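Best way to store small illustrated cards and flat boxes standing up?
Posted in Home Organizing > Games and Hobbies
Asked Thursday, November 9, 2023
Viewed 2419 times

Lumturie Karagiannis

I have a pile of small yellow cards and flat little boxes, most with a red border and a drawing in the middle. They come from several kids' matching games that got mixed together over the years. Right now they live in zip bags in a drawer and every time we want to play I have to dump everything out and sort for 20 minutes.

I picked up a white plastic tray with a raised rim and thin ribs running front to back inside, so it makes a row of narrow slots. My idea is to stand the pieces on edge in the slots, one set per section, and slide the tray onto a shelf. I put a big foam board down on the table first so I could lay things out without scratching the top.

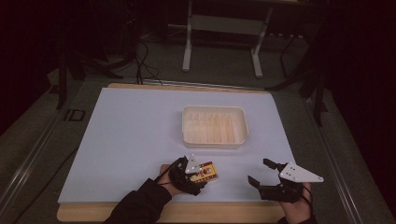

The empty tray on the foam board, with one of the yellow pieces at the lower left.

Three things I can't decide on. Do the pieces go in with the long side up or the short side up? Should I sort by game or by picture? And is a slotted tray even right for this, or will everything lean over once it is half full? The thicker ones are closer to a toy block than a card, so I'm not sure one tray can do both.

I have 50 pieces that belong to complete sets and a shoebox of strays that I haven't matched to anything yet.

2 answers

Allari2078

Short side up if they fit, because you get more in. Sort by game. I have something similar for dominoes and it's fine.

Pritlow

I'd go the other way on the first part. Put the long side down in the slot so the piece sits low. When they stand tall they tip as soon as you take two or three out, and then you are back to a heap. If the rim is lower than the pieces, that's OK, you want something to grab.

Before you load it, test the slots with your thickest piece. Ribbed trays vary a lot. If the thick ones have to be pushed in, don't force them. The printed paper on those little boxes scuffs at the corners and you will see it after a few games. Keep the thick pieces in a separate flat box with a lid and use the tray for the thin ones.

On leaning: yes, it will happen in a half-full tray. I cut strips of the same foam board and drop them into the empty slots as fillers. Cut them a hair narrower than the slot so they lift out easily. A craft knife and a metal ruler work better than scissors, which crush the edge. Put something under it when you cut.

For order I do this:

Sort everything by game on the table first and count each set against the rule sheet.
Load one game, then leave a slot empty, then load the next.
Write the name of the game on a bit of masking tape and stick it on the rim.
Put strays in a bag, not in the tray.

Sorting by picture looks nice but you have to undo it each time you play, so it only makes sense if all the games use the same drawings.

Also check the depth of your shelf. Mine stuck out past the edge and got knocked off in April, and I had to start over. A strip of non-slip liner under the tray helps too.

Comments on this answer

Lumturie Karagiannis
Thanks, I hadn't thought of leaving an empty slot between games. I'll try the thick ones tonight and put them in a lidded box if they are tight. Does the masking tape leave glue behind on the plastic?

Pritlow
A little if you leave it for a year. Rubbing alcohol on a paper towel takes it off. Painter's tape comes off cleaner but it also falls off by itself, at least on mine.

Zupan
If any of the strays are doubles, keep them. We lost one card out of a set and a double from another box had the same drawing on it, so we could keep using the game.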